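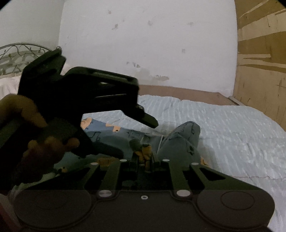 Yellow glove, the fuzzy kind.

Frequently Asked Questions: Staying at Neltemlow House
Last updated Apr 4, 2026

When can I check in?
From 3 p.m. If you show up at noon we will take your bags and point you at the bakery.

And check out?
By 11. "By 11" covers the shower, the second shower and the phone charger behind the nightstand.

Do you clean the rooms every day?
We empty the trash and swap towels daily. Sheets are changed on the third day, or sooner if you leave the green card on the pillow. If the card says "please don't come in," we don't, and the towels become your own affair.

Is the house quiet?
The back rooms are. The front rooms face Trollia Street, where deliveries start early and the drivers all know each other. There are earplugs at the desk.

Is there an elevator?
No. Iraklis Moschos will carry your suitcase up the stairs and offer a view on how you packed it.

What does parking cost?
Nothing, if you can find it. The lot behind the house holds 5 cars, or four if one of them belongs to my brother. The town garage is a short walk downhill and a much longer one back.

Can I bring my dog?
Yes, in the two ground-floor rooms. There's a $100 deposit, returned at checkout once the rug has been looked at. Cats are welcome on the same terms and have never once agreed to them.

What's for breakfast?
Eggs, bread, fruit, yogurt, and whatever Jana Görtz felt like baking. Please tell us about allergies the night before. Telling us with the fork already in your mouth leaves very little time.

Does the Wi-Fi work?
On the first two floors it does. In room 9 it works on the windowsill.

I left something behind. Do you have it?
Probably. We hold lost items until the following June, then they go to the Flarnley thrift shop. We mail things back if you pay the postage. We currently own more than 500 single socks, and we would love to hear from you.

What is your cancellation policy?
Free up to a week ahead. After that we charge one night.

Who do I talk to about a problem?
Dial 376 from the phone in your room. It rings in the kitchen, so give it a minute.

Pantelis Moschos, front desk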